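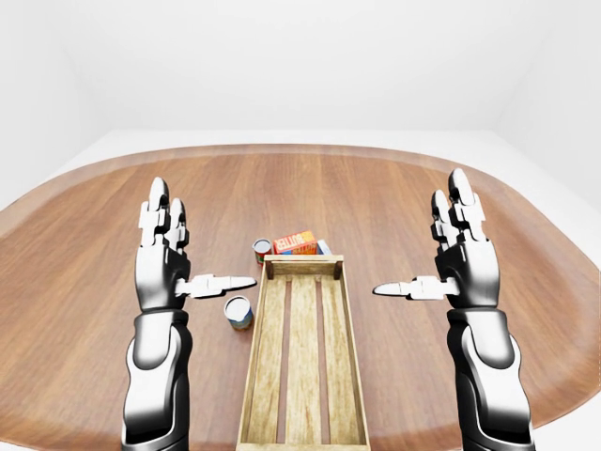
Section 3: Setting Up the Crate-Packing Exercise

Welcome back, and well done for getting through the software install, which we know is the dull part! This section takes you through the grocery task our club uses in the Durkska simulator. It was put together by Gareth Dunmore, with a good deal of patient testing by Sheila Birkett and her Friday group, so if something here saves you an evening of head scratching, it's them you should thank.

Before you begin

Close any other programs that lean heavily on the graphics card. The club laptops are fine people-pleasers, but they do get slow when asked to do two big jobs at once.

3.1 Loading the task

1. Open Durkska and pick Tabletop from the scene list.
2. Choose the grocery set named Drirum. The items load onto the table by the crate.
3. Wait for the status bar to turn green. The first load in May took one of our older machines ages, so do give it a minute before you decide it has frozen.
4. Press Home. Both hands should come up with the fingers raised and the thumbs pointing in toward each other.

Note: If a hand comes up with its fingers curled, press Home again before you go on. Starting a run from a bad pose will only give you a recording you have to throw out later.

3.2 Your first pick

1. Select Left Arm in the control panel. Leave the right arm parked.
2. Set the arm speed to 37. You can go faster later on, once you have a feel for it (and you will want to, believe us).
3. Bring the left hand over an item, close the fingers slowly, and lift.
4. Move across to the crate and lower the hand toward the slats.

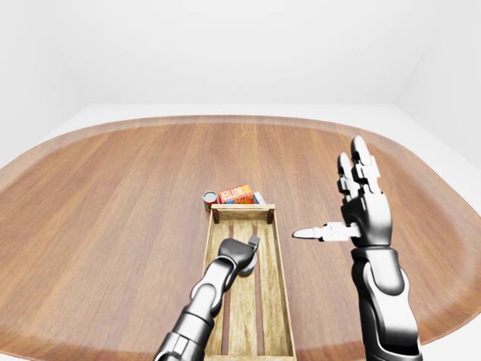 Figure 3-2. Left arm holding an item over the crate, right arm parked.

Caution: Do not drive the hand down into the slats to "make sure." The simulator will let you do it, and the arm will then shake in a most alarming way until you reset.

3.3 Resetting between runs

1. Press Reset Scene, then Home, in that order.
2. Check that the crate is empty and that every item is standing or lying on the table where you expect it.
3. Type a new run name. Please put your initials in it!
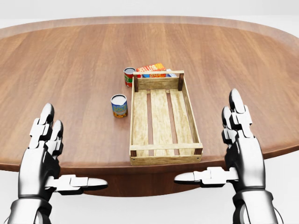
Do I have to reset if I only missed the grab?
Reset anyway, so that every run in your folder starts from the same place.

3.4 Letting go and saving

1. With the item resting in the crate, open the fingers one step at a time and raise the wrist straight up. 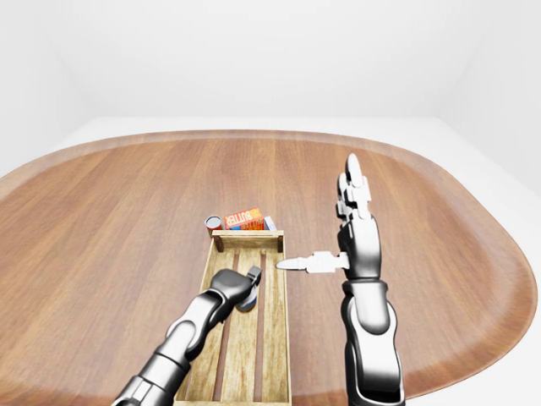

2. Once the hand is well clear of the side walls, press Home and then Stop.
3. Save the run to the Filtarico folder. Each run may hold up to 300 seconds, and you'll need three good ones before moving on to Section 4, where the right arm finally gets something to do.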